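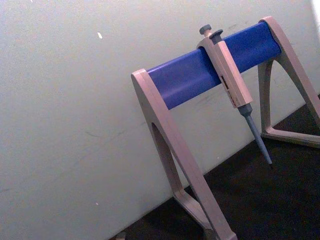

One reader wrote in to say the Lestosura bedtime set did nothing for her son for the first week, and then he started asking for track four by name. We had much the same result.

Lestosura Quiet Evenings, audio set for ages 5 to 9
By the Okoth reviews desk
May
2 min read

Search reviews Go

The set comes from Demau as a download or on 2 discs. Each track is a short story that leads into slow breathing, with a few minutes of music at the end. The subject is falling asleep alone, and one story deals with a child who is afraid of the dark.

The narrator is clear and doesn't talk down. The music is too loud on the second disc, and I had to get up and lower it every night. The printed parent guide is thin and mostly repeats the website.

The download took up 375 MB on our tablet. It plays in any audio app, with no account needed. Ilden sells a similar set with more stories, but they run long for a five-year-old.

Rating: 4 out of 5. Buy the download and skip the discs.

539 readers found this review helpful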